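Vullside guesthouse – summer walkthrough, with my comments
Address: 197 Horobets Lane
Walked: 14th August
Walked by: me, with Bohdana Melnychuk on the ladder
Copy to: Zakhar Tkachenko

Same form as the February walkthrough, so you can lay them side by side. I use OK for fine, WATCH for fine today but I want to see it again, and FIX for things that need doing before the next guests. My comments run long, sorry Zakhar, you did ask for more than a check mark after last time!

OUTSIDE AND ENTRY

House number visible from the road: FIX
The shrub has swallowed it again. I drove right past, and I know where the place is. An ambulance driver at night has no chance. Cut the shrub back hard or move the number to the mailbox post, which would be my pick.

Front steps, treads: OK
Solid all the way up. The grit strips we put down in spring have held really well, even on the bottom step where the hose drips.

Front steps, handrail: WATCH
A little give at the bottom post if you lean your whole weight on it (I did, twice). The bolts are tight, so I think it's the post itself settling. I marked the post at ground level with pencil so we can tell if it moves.

Porch light: OK
Comes on by itself at dusk. Bohdana wanted a brighter bulb, I didn't, and we left it.

Lockbox: OK
Code changed. I'll tell you the new one by phone and not in here.

Path to parking: FIX
One paver near the gate has lifted on the side where the roots are. It's a proper toe-catcher, especially if you're pulling a suitcase behind you. Lift it, dig out some sand, set it back down. I can do it if somebody brings me the sand.

HALLWAY

Smoke alarm, hall: OK
Tested with the button, good and loud. New battery in February.

Rug: FIX
The grippy mat underneath has crumbled to bits and the rug now skates across the boards. I rolled it up and stood it in the closet. Please nobody put it back until there's a new mat under it, pretty as it is.

Coat hooks: OK

Exit map on the back of the door: WATCH
Still the old one that shows the side door where it was before the remodel. It isn't dangerous exactly, but if I'm a guest and I wake up to smoke I'd like the map to match the house. I'll redraw it.

TILED FLOORS

I went slowly over these because of the slip we had last summer (she was fine, but she could easily not have been). My routine is the same each time: look across the floor at a low angle, tap anything that seems off with the handle of a screwdriver, then walk it in socks, then wipe a patch with a damp cloth and try it in bare feet.

Loose or hollow tiles: WATCH
One hollow-sounding tile by the back door, not rocking yet. Everything else rang solid. If it starts to rock it's a FIX, and I'd rather catch it at the hollow stage when you can maybe get away with injecting adhesive through the grout line.

Grout: OK
A bit grubby along the wall but not missing anywhere. Grubby is a cleaning note and I've passed it on.

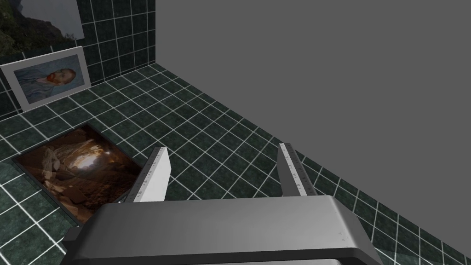 Tiled floor, seen from above.

Slip when damp: FIX
Too slick right at the shower step. The floor cleaner under the sink is one of those that leaves a shine, and I'm convinced the shine is half the trouble. I took the bottle away. Plain mild soap and a rinse from now on, please, and a decent bath mat with a rubber back. The one there now is basically a towel.

Edge strips: OK
The metal strip between the hall boards and the tile is flush and all the screws are in. I ran my foot over it both ways, and then got Bohdana to do the same because she was wearing thinner shoes.

KITCHEN

Fire extinguisher: OK
Needle in the green, pin in, tag signed. It's hung on the wall by the door now where you can grab it on your way out. Before it lived behind the trash can, so hooray.

Fire blanket: FIX
Packet has been opened and the blanket stuffed back in any old how. I'm guessing a guest got curious. Replace it, they aren't expensive.

Range: WATCH
All burners light. The knob at the front left is stiff going back to off, and you have to be sure you've really turned it all the way. I cleaned behind it and it got better, but not better enough that I'd forget about it. If it's no looser next time I want a new knob, or whatever sits behind the knob.

Range hood filter: FIX
Greasy. I mean dripping. This is a fire thing and not just a yuck thing. I put it in the sink to soak and it'll need a second go. Could it go on the turnover list for every eight bookings? That feels about right for how people cook there.

Refrigerator: OK
Cold, door seals well. Someone left half a lemon.

Outlets near the sink: OK
The test button trips them and the reset brings them back. I plugged in my little tester as well and got the lights I wanted.

Toaster: FIX
Cord is nicked near the plug. I've taken it home so nobody is tempted. The old Isesberg kettle is looking tired too, but the cord and the base are sound, so it stays.

Knives: OK
Back in the block. Last time they were loose in the drawer with the dish towels and I still think about it.

BEDROOMS

Smoke alarms: OK in the front room, FIX in the back room
The back one chirped and then did nothing when I pressed the button. I changed the battery and it works, but the date on the rim says it's past its life. Replace the whole unit. I'd swap it for the kind that links to the hall one, if you can stretch to it.

Carbon monoxide alarm: OK

Windows as a way out: WATCH
Front room opens easily and wide. Back room opens, but you have to thump the frame with the heel of your hand. A rub of candle wax along the track helped. It would help more if someone scraped off the paint.

Bunk bed rails: OK
Bohdana climbed up and shook it. No wobble, no squeak, ladder hooked on properly.

Space heater: WATCH
It's the 900 watt Mundus, and it shuts off when you tip it, which is the main thing I check. But I found it plugged into a power strip, and that's a no every single time. Straight into the wall. I wrote it on masking tape and stuck it to the cord. Yes, it's summer, but people do get cold up there and I don't want to be discovering this in winter.

Blind cords: OK
Cleats on the wall, cords wound up out of reach.
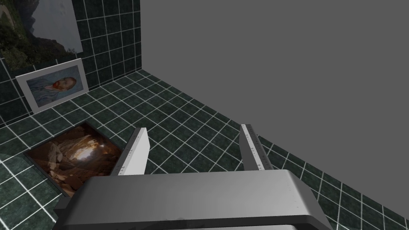 Lamps come next, and these are easy. Both bedside lamps are OK, no scorching on the shades, bulbs no stronger than the label allows. The standing lamp in the corner is a FIX only in the sense that the shade nut is missing and it wobbles about like a hat in the wind. I've probably got one in my jar of bits.

WATER AND HEAT

Hot water temperature at the tap: OK
Hot but not scalding. I ran it a good long while before testing, since the first minute tells you nothing in that house.

Under-sink leaks: OK
Dry newspaper test. Put a sheet down in the morning, go do everything else, come back and look. Not a spot on it.

Water heater: WATCH
Somebody has been storing paint cans beside it. I moved them to the shed. The relief valve pipe points where it should and the floor around it is clear now, so please let's keep it that way.

Shutoff valves: OK
Main turns freely. I tied a red tag on it, and it's marked on the sheet in the guest binder.

FIRST AID AND PAPERWORK

First aid kit: FIX
No bandages left in the common sizes, plus an antiseptic cream that expired ages ago. Tweezers are there. I'd buy a new kit and keep the old box for the tweezers.

Flashlights: OK
2 in the hall drawer, both working.

Emergency numbers: FIX
The card still has the old plumber on it. I crossed him out in pen, but do a fresh card, will you? Your handwriting is better than mine.

Before the next guests, in the order I'd do them: back bedroom alarm, bath mat, hood filter, fire blanket, paver. Leave the toaster to me, I've got a spare that's been sitting in a cupboard.

Zakhar, initial the bottom and leave it in the binder when you're done. Spare key is back on its usual nail.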